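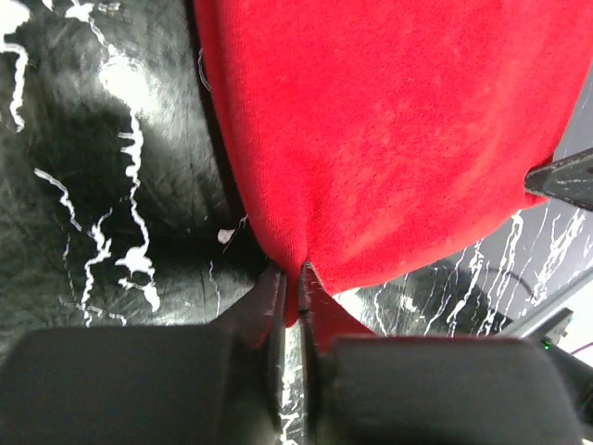 I moved to Zanau in April, and what I notice most is the water. It is hard enough to leave a white ring in the kettle after a single morning. Flakell, where I lived before, had soft water, and I never gave it a thought.
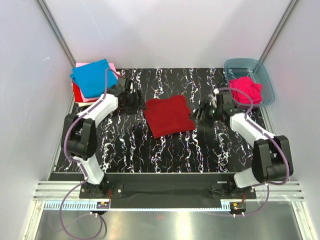 Limescale builds up fastest where water is heated. I now descale the kettle with vinegar every 25 days and wipe the taps at night. Cloths suffer too – towels go stiff on the line, and I fold mine in a stack like the one with the blue on top and the cream-white at the bottom.

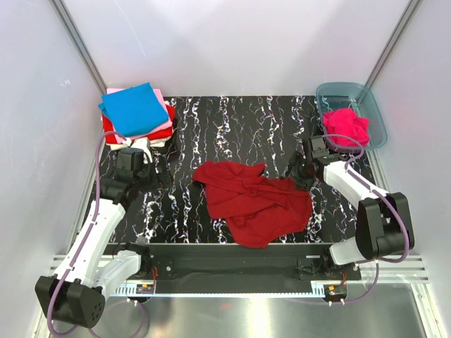 Reading time: 1 minute

A filter jug helps with tea. Mine holds enough for one pot, and the cartridge is good for 200 refills. The shop in Trorkia sells spares, so I buy two at a time.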